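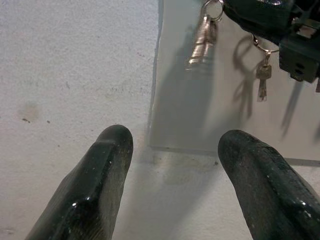
FOR IMMEDIATE RELEASE

Turkus Foundation Opens Applications for Neighborhood Repair and Reuse Grants

Funding of up to $2000 per project will support local groups that keep household goods in use

The Turkus Foundation today announced the opening of its spring grant round for neighborhood repair and reuse projects. Grants of up to $2000 will be awarded to tenant associations, libraries, parish halls, schools and informal groups of residents who wish to run regular sessions at which household items are mended, shared or passed on to new owners. Applications will be accepted through the end of April.

The program was established to help small groups meet modest costs that larger funders rarely consider. Eligible expenses include hand tools, spare parts, folding furniture, storage shelving, printed notices, public liability insurance and the rental of a room. A group does not need to be registered as a nonprofit in order to apply, but it must name a registered organization that will receive and account for the funds on its behalf.

In the previous round, 739 applications were received and 600 were found to be complete. The Foundation has since shortened the application form and rewritten the guidance notes, following comments from applicants who found the earlier budget section difficult to fill in.

"Many of the groups we hear from already have the skills and the people," said Eugeniusz Kubiak, Director of Grants at the Turkus Foundation. "They are short of a few hundred dollars for parts and a room that stays open past six o'clock. We want the process of asking for that money to be in proportion to the amount."

What the Grants Will Fund

Priority will be given to projects that meet at least once a month and are open to anyone living in the surrounding neighborhood. Past awards have paid for sewing machine servicing, lamp and small appliance repair, furniture regluing, bicycle maintenance and the setting up of lending shelves for tools that most households need only once or twice a year.

At the Czarnecka Street hall, residents used a grant to begin an evening session devoted to kitchen goods, including knife sharpening, the replacement of loose handles and the exchange of surplus dishes. The sessions are free of charge. Visitors who bring an item are asked to remain with it while the work is done, so that they can carry out the same repair at home the next time.

The Lundska Library received support for a lending shelf, which has since grown to fill a former coat room. Borrowers may keep an item for two weeks and renew it once. The library has published its loan rules and its cleaning and inspection checklist, and other groups are welcome to adopt them without charge.

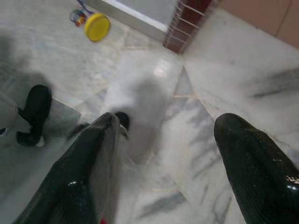

Two Levels of Award

Applicants may request funding at one of two levels. Starter awards of up to $599 are intended for groups that have not yet held a session or that have been meeting for less than a year. These requests are reviewed as they arrive, and a decision can be expected within four weeks. Only a one-page description and a simple budget are required.

Full awards of between $600 and $2000 are intended for established groups that wish to add a new activity, extend their opening hours or replace worn equipment. Applicants at this level must also provide a short account of their work to date, a letter from the owner or manager of the premises, and the name of one person who will act as the contact for the length of the grant.

Groups that received a starter award in an earlier round may apply for a full award once their final report has been accepted. The Foundation will not fund salaries, the purchase of vehicles, work already completed before the date of the award, or items intended for resale at a profit.

Premises and Furnishings

The Foundation recognizes that most repair and reuse sessions take place in rooms used for other purposes during the day. Furnishings that can be put up and cleared away by two people are therefore eligible at both levels, as are floor coverings, task lighting and lockable cabinets. Secondhand purchases are encouraged. A written receipt from the seller is sufficient proof of payment, and there is no requirement that equipment match or be of recent manufacture. 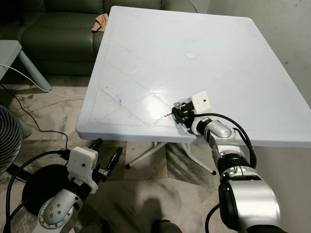 Groups that share a room with another organization should agree in writing where grant-funded items will be kept and who may use them. A sample agreement is included in the guidance notes. Should a group close, its tools and furnishings must be offered first to another group in the same district.

All projects must follow local rules on fire exits and electrical safety. Groups planning to repair mains-powered appliances should name a competent person who will test each item before it is returned to its owner. The cost of a portable tester, and of training in its use, may be included in the budget.

How to Apply

Application forms are available from the Foundation's website and in print from the Lundska Library during opening hours. Completed forms may be submitted online, by mail or in person. Assistance with the form is available by telephone on weekday mornings between 9:00 a.m. and noon. Decisions on full awards will be sent in writing to all applicants, and unsuccessful groups may request comments on their proposal.

Funds are paid in a single installment upon receipt of the signed grant letter. A final report of no more than two pages is due within twelve months of payment.

The round is supported by the Teller Fund, which has contributed to the repair and reuse program from its first year and which also meets the cost of the annual meeting for grant recipients.

About the Turkus Foundation

The Turkus Foundation is an independent grantmaking organization that supports resident-led projects in housing, household skills and shared neighborhood space. It does not accept unsolicited proposals outside its published rounds.

Media Contact
Press Office, Turkus Foundation

Recent News
Guidance Notes for Spring Applicants Now Available
Lundska Library Extends Hours for Tool Lending Shelf
Teller Fund Renews Support for Repair and Reuse Program
Czarnecka Street Hall Adds Second Evening Session
Call for Reviewers: Neighborhood Grants Panel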